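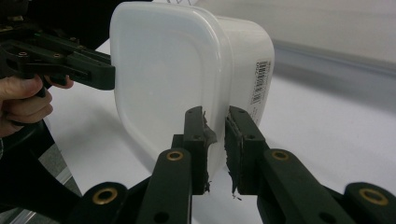
Flillonar: a small table of household food containers

README, version of 20 October 2021

Flillonar is a table of food containers as they are sold for home kitchens. It was started in April, when I wanted to compare the volume written on the packaging with the volume one can really use, and I could not find such a list in a form which a spreadsheet can read. The table has 600 rows. One row is one container model, without its lid. Sets were divided, so each size in a set has its own row.

Files

flillonar_main.csv contains all rows, in UTF-8, with a comma as separator and a point for decimals.
flillonar_columns.txt explains the 34 columns.
flillonar_sources.csv gives the shop and the catalogue page for every row.
plivis.py is the script that checks the main table. It needs Python 3 and nothing else.

How the values were collected

The outer measures come from the catalogues of two shops, Kerekes and Flurngate. They are in millimetres. Where the two shops gave different measures for the same model, I kept both, in the columns size_a and size_b, and did not calculate an average.

The usable volume was measured at home for 97 models only. I filled each container with tap water up to one centimetre under the rim and weighed it on a kitchen scale. All other rows have an empty cell in this column. Please do not read the empty cell as zero.
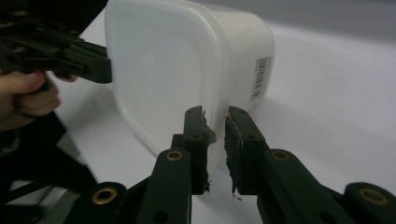 The column code_place says where the barcode is found, and it takes one of the values base, side, lid, sleeve or none. I added it after I had lost much time turning containers over in the shop. A label on the paper sleeve disappears with the first use, and then the model is difficult to identify. A white, milky container with rounded corners and a small barcode label on its narrower side wall, like this one, receives the value side. The direction of the bars is not recorded.

Colour and material

Colour is written in simple words: clear, milky, white, coloured. Milky means that light passes through but print behind the wall cannot be read. The material column repeats the catalogue and was not tested. If the catalogue says only "plastic", the cell also says only "plastic".

Known problems

28 rows have no height. The shop gave the height with the lid closed, and I did not want to guess the difference.
Round and oval models share one shape value, which was a mistake. It will be corrected when I have time.
Prices are from the day of collection and should not be compared between the two shops.

Use and corrections

You may copy, change and publish the table if you name Flillonar as the source. Corrections are welcome as a text file with the row number, the old value and the new value. Please send one file for each shop.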